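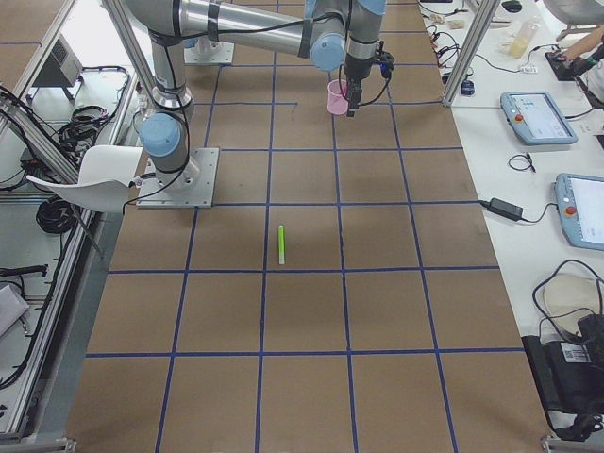

Taping a Work Table Into Squares

A big table fills up fast. Set out a cup of markers, a roll of tape and a pair of scissors in the morning, and by lunch everything has drifted to the middle. Marking the top into squares gives each thing a place to go back to. It costs very little and comes up again when you want the plain table back.

What you need

A roll of painter's tape in a color that shows up well against the table. Dark blue on brown is easy to see.
Enough cardboard or heavy paper to cover the top, if you want to protect it.
A tape measure, a long straightedge and a pencil.
A damp cloth and a dry one.

Covering the top

Wipe the table and let it dry. Lay the covering flat, with any fold lines facing down, and smooth it from the center out. Pull it snug over the edges and tape it underneath, where sleeves won't catch it. The pieces should meet edge to edge. An overlap makes a ridge, and round markers will roll off it every time.

I used a flattened carton from a Tullevik shelf on my first table and it held up through January. Paper off a roll is quicker to lay but tears sooner if you drag things across it.

Laying the tape

Make a small pencil tick every foot along each side. Press the tape down at one end, unroll the whole length in the air, pull it lightly and lower it onto the far tick. If you press as you go, the line will wander.

Put down all the long lines first, then the crosswise ones. Rub each strip with the side of your thumb, and go over the crossings twice. Tear or cut the ends square. If a strip runs out partway, start the new piece with a short overlap and press the joint down hard. 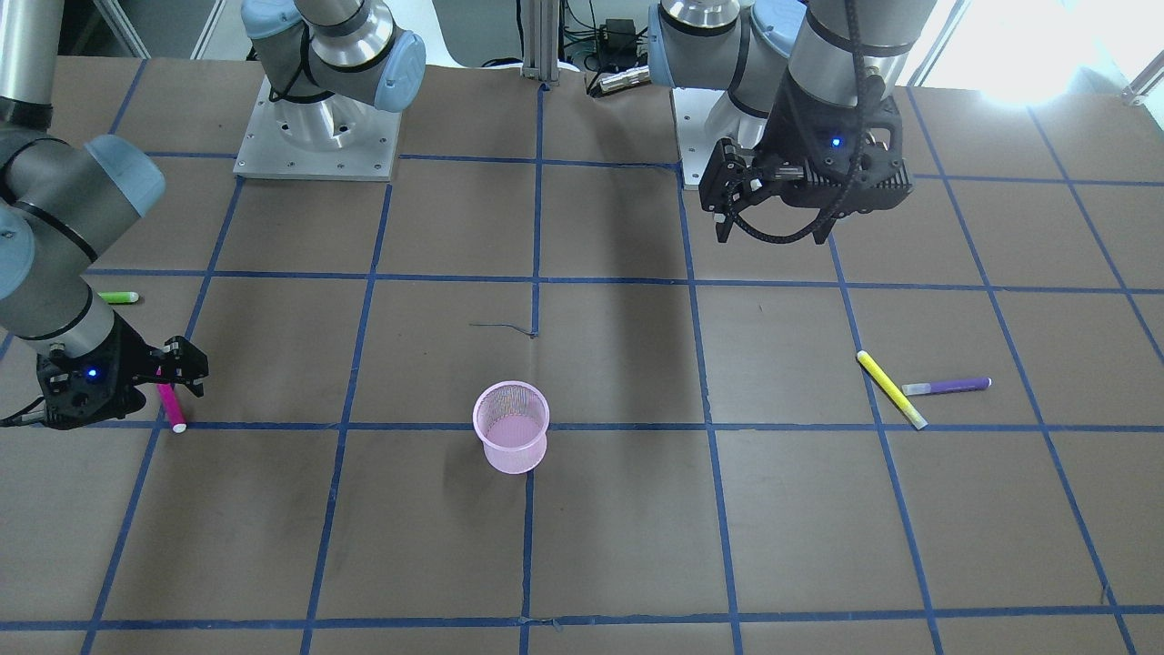
Loose markers do best in one or two squares of their own, caps on, lying the same way. Give the cup a square near the middle if more than one person works at the table. Bits of wire, trimmings and dead pens need a square too, or they end up under everything else. Empty that one at the end of the day.

Leave at least 3 squares clear. Those are for the job you are doing, and they fill up with supplies if you don't keep an eye on them.

Keep cups light. A mesh one weighs next to nothing when it's empty and will tip if all the markers lean to one side, so spread them out.

Upkeep

Tape gets scuffed where hands and tools pass over it. Look along the lines once a week for edges that have lifted. Peel back only the bad stretch, cut it off clean and patch it — there is no need to redo the whole strip.
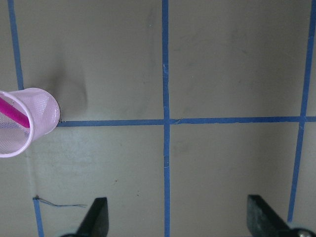
How do I get old tape off without leaving glue behind?

Pull it back low and slowly, almost flat against the surface. If some glue stays on a bare tabletop, rub it with a little cooking oil on a cloth, wait a few minutes, then wash with dish soap and water. On cardboard or paper, leave the tape where it is and replace the covering when it wears out.

Updated 18th October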